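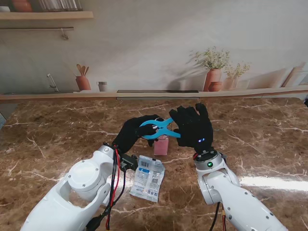
最后更新:7月,晚上

封口夹这种东西,我家里一直没断过。最早是买咖啡豆送的那种扁夹子,后来换过长条的、带磁铁的,现在用得最多的是塑料弹簧夹,浅蓝色,两个把手一捏就开,跟晾衣服的夹子一个道理,只是夹口稍微宽一点。今天把厨房里装粉的袋子全部重新理了一遍,顺手记下来,省得下次又从头想。

起因是上个月在Ullamberg那边的杂货店买了一批冲饮粉,草莓的、紫薯的、杏仁的都有。店里是Svitlana Polishchuk在看,她说整批拿便宜,我就拿多了。一共18袋,透明包装,拿回来往抽屉里一塞,两个星期以后再打开,抽屉底下全是粉。有几袋是我拆开以后折了两下就放回去的,折口自己弹开了。草莓粉撒出来尤其难收拾,沾一点水就是一道红印子,抹布洗了三遍还有颜色。

先说夹子。弹簧夹夹袋子,夹口的力气够不够是第一位的。我手上这几种,金属的最紧,可是太小,宽一点的袋子夹住中间,两边还是敞着。长条的封得最严,缺点是要用两只手对准了扣,早上赶时间的时候我经常扣歪。塑料弹簧夹居中,单手能捏开,袋口先往下卷三圈再夹,基本不漏。卷的时候要先把袋子里的气挤掉,从底下往上推,推得慢一点,快了粉会喷出来,我吃过这个亏。

弹簧夹用久了会松。Zakhar Yatsenko教过我一个办法,在夹口内侧贴一小条防滑垫,剪下来用双面胶粘上就行。我试了四个,两个好用,另外两个贴厚了,夹口合不平,反而漏。垫子要选薄的。

再说杯子。以前我是直接拿勺子从袋子里舀,舀一次撒一次。现在改成先往小透明杯里倒出一份,袋子马上夹好,再从杯子里慢慢用。小杯子是布丁吃完留下来的,透明,看得见装了多少,不用另外贴标签。粉倒到杯子一半就停,再多了端起来容易洒。一份我称过,38克,冲一大杯刚好,做奶冻的话要两份。

杯子放在台面上有一个麻烦。我家的桌面是棕色大理石,花纹多,又亮,粉撒在上面一下子看不出来,等手按上去才知道。灯开着的时候反光那一块更是什么都看不清。所以我习惯先用干毛巾擦一遍,再用湿的,顺序反了就成糊了。桌面用的清洁剂是Oritz的,稀释以后装在喷壶里,酸的东西不能用,柠檬水和醋都不行,之前有一小块就是这么弄得发乌的。

空袋子我也留一阵子。有字的那一面有用,保质期、冲泡比例都在上头,扔早了就得上网查。Illia Semeniuk看见我把揉成一团的包装又摊平,问我是不是要退货。不是退货,我是要把比例抄到本子上。抄完就扔,本子放在烤箱旁边的架子上,翻起来方便。

今天整理的过程写一下。先把抽屉整个抽出来,倒掉底下的粉,用吸尘器吸缝隙,再擦,晾20分钟。趁晾的时候把所有袋子按开没开封分成两边。没开封的竖着放进盒子,日期近的靠前。开过的一袋一袋重新卷口、夹好,也竖着放,夹子朝上,这样拿的时候捏住夹子就能提起来。横着放我试过,上面一压,夹子就歪了。

有一袋杏仁粉已经结块,敲不散,闻着也不对,倒掉了。还有一袋紫薯粉只剩一个底,没必要占一个夹子,直接倒进了燕麦罐里。

夹子还是不够。家里原来那些,一部分被Ustyna Savchuk借去夹窗帘,一直没还,一部分夹在冰箱冷冻室的豌豆和饺子袋上。冷冻室里的我不建议用塑料弹簧夹,冻久了会脆,我断过一个,把手从中间裂开。冷冻的袋子现在改用橡皮筋,难看一点,不会断。

下次去Skavstead的时候再买一包夹子,还是要宽口的。颜色无所谓,浅色的掉在棕色桌面上好找一些。另外想找一个1000毫升的方形密封罐装草莓粉,这个用得最快,老是开夹子也烦。圆罐不要,抽屉放不下。

草莓粉冲牛奶我现在喝得比较淡,一份粉兑一大杯,不加糖。先用一点温牛奶把粉调开,再倒冷的,直接冲冷的会有小疙瘩浮在上面。杏仁粉没有这个问题,紫薯粉最严重,要过一遍筛。

抽屉晾干以后已经装回去了,左边开过的,右边没开的,中间空出来的地方放小杯子和量勺。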